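Brustora: Teaching a Pair of Pincers to Fold a Towel
Speaker notes, Belness Makers' Evening, Tuesday
Slot is 20 minutes including questions. Do not do the motor story unless someone asks for it.

Slide 1. Title
Say hello. Wait for the projector to find the laptop.
Opening line: "I set out to build a robot that folds laundry. Tonight I'd like to show you the part where I do it by hand, with more equipment."
Quick show of hands: who here has a half-finished arm at home? Who has a cupboard it lives in?

Slide 2. What Brustora is
Two robot arms, eventually. At the moment, one arm that works and one that is a very heavy bookend.
The plan is to learn from demonstrations. You do the job yourself with hand-held grippers that match the ones on the arm, a camera on each gripper records what it sees, and the arm is supposed to pick up the habit.
Mention that it's done evenings in a shared workshop, on a table I don't own, so everything has to go back in its bin by 10 p.m.

Slide 3. Why towels
A towel is cheap and doesn't break when you drop it. It also has no fixed shape, which I had read about and not taken seriously.
My first test object was a wooden block. The block went beautifully. I told people about the block at dinner.
Then the fluffy cloth. Gray, long pile, bought from Sostico in a pack I am still working through. 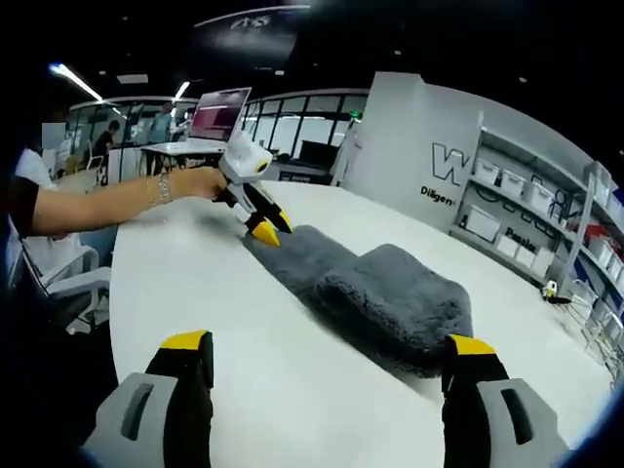 Coming in from the left for a pinch at the near end.

Point out the yellow tips. Those are the whole contact surface, and everything I say for the next five minutes is about them.
Long pile is a problem because the tips can close on fluff and miss the cloth underneath. It feels like a grip. You lift, and you have a tuft.
Fix, such as it is: go in lower than seems polite, press, then close. Took me most of November to write that sentence.

Slide 4. Tips, versions one to whatever this is
Version one: hard plastic, smooth. Slid off everything.
Version two: same shape with ridges. Held very well. Would not let go. Pass it around if I remembered to bring it (blue tin, front pocket of the bag).
Current version: softer material, slightly longer, and yellow so I can find them in the footage and on the floor.
Costs: I priced a set at 70 dollars in parts. The set I have cost more than that, for reasons involving version two.

Slide 5. Pressing down
PAUSE HERE. People always ask why there are two grippers in the recordings.
Each gripper has its own view, and each one sees the other at work. When the fabric bunches up under one set of jaws, the other often has the better angle on it.

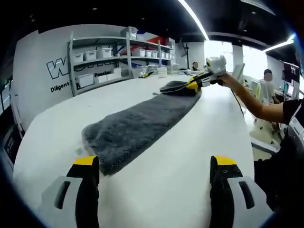

Jaws down on the bunched end, the rest of the towel running up the table.

Talk about the cable. It trails across the table, and I have caught it in a fold more than once. On the playback you get a very confident demonstration of folding a cable into a towel. Those runs get deleted by hand.
Cable clips are on the list. They have been on the list longer than some of the people in this room have been members.

Slide 6. How many is enough
My first target was 100 clean demonstrations. With 100, the arm would reach toward the towel and then hover over it like a guest who isn't sure the food has been blessed.
Next target is 1000. Say the number plainly and let them do the arithmetic.
What slows you down is the resetting. Every run has to start with the cloth lying differently, and after an hour your hands drop it the same way every time. I now shut my eyes and throw it.

Slide 7. The lift
Easy to film, hard to use. Once the fabric leaves the table it hangs, swings, and covers whatever you wanted to look at.

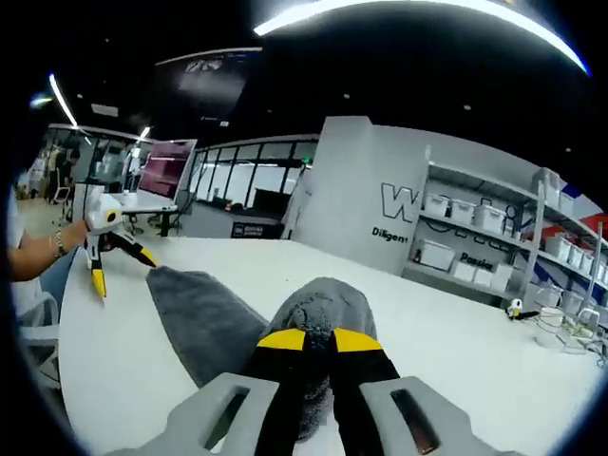 Tips closed, fabric off the table, second gripper open on the left.

Key point for anyone building one of these: check what your camera sees with the jaws shut and something in them. I checked mine with the jaws open and empty. Lovely view.
Slow down on the way up. Fast lifts looked fine to me and blurred on playback.

Slide 8. What I'd do over
Buy the cloth before designing the fingers.
Label runs the same night. A folder named "good ones maybe" is no use by Thursday.
Keep one spare of each printed part. Two of the screw.
Skip the trip to Berrada for the cheap motors. (If asked: yes, that's the bookend.)

Slide 9. Where it stands
The arm can now find an edge and pinch it. Folding is still a human service.
I'll bring both hand-held grippers to the back table afterwards, with a towel. Try a fold. It's harder than it looks, and I'd like some company.

Questions. If there are none, do the motor story.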